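Hi Siham, quick one on the Sampaio play shelf money, 13th March.

The dice are the part I'm happiest with! I wanted plain white ones with a big red one-spot, easy for small kids to read, and Jotwood came through.
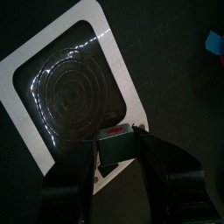

Photo: Brilville toy library

We've spent 500 of the 700 so far, mostly on dice and packaging (the clear windows cost more than I'd guessed, sorry). I'm still going back and forth on whether the little household toys should go out as one big set or get split up.

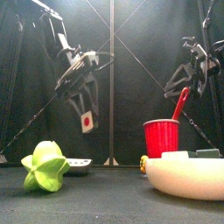 My vote is to split them, but Sarkdale want the big set for their opening in March, so they'll get one and we'll see how it goes. The other 100 I'd like to keep for replacements, if that's OK with you? Dice do wander off. Receipts to follow once I find the second envelope.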